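Skirer (household wiping arm)

Skirer is a tabletop robot arm kit for wiping and cleaning jobs around the house, sold by Zotel. I keep this page up for people who are thinking about buying one, and I've had my own kit since August, so some of what follows is just what I've seen on my counter. Uliana Symonenko and Enda Phelan sent in most of the corrections – thanks, both of you!

What comes in the kit

You get the arm, a two-finger gripper, a wrist camera, a power supply and a bag of spare finger pads. The whole thing costs $2,887, and the company says it takes up to 70 minutes to put together. It took me a whole evening (I lost a screw under the fridge, so don't go by me). There's no cloth in the box. Zotel figures you already own towels, and I'd guess you do.

The gripper

The fingers close straight toward each other and the soft pads do most of the work. Older kits shipped with harder pads made by Ullon, and if you buy used you may still get those. They're fine for sponges but I never liked them with anything thin. The pads pull off by hand and go back on the same way, and I wash mine in warm water with a drop of dish soap.

Cloth is where the kit earns its keep, or doesn't. Thick terry gives the fingers plenty to hold, so I'd start with that and leave the flat microfiber kind for later. Fold it a couple of times first and let the arm take it near the middle. You want a good fat bunch sticking out past the pads, so that it's towel touching your sink and never the fingers.

Basin mode

Skirer has 9 wiping programs, and basin mode is the one people ask me about the most. You guide the arm along the rim by hand once, save the shape, and from then on it works inward from there. Curved bowls take more patience than square ones. The arm pushes the towel against the surface and you set how hard on a scale that goes up to seven – I stay near the low end for anything glossy.

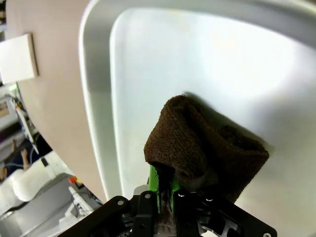
Service and repairs

Repairs go through Ó Gríofa, a small shop that also rents the kit by the week if you want to try before you buy (I really wish I'd done that!). Muireann Keane answers the phone there before noon, and she's wonderfully patient with people who can't find their serial number. It's on the underside of the base, by the way. Send the arm and the power supply together or they'll write back asking for the other half.

See also

Finger pad sizes
Saving and naming a basin shape
Used kits: what to check before paying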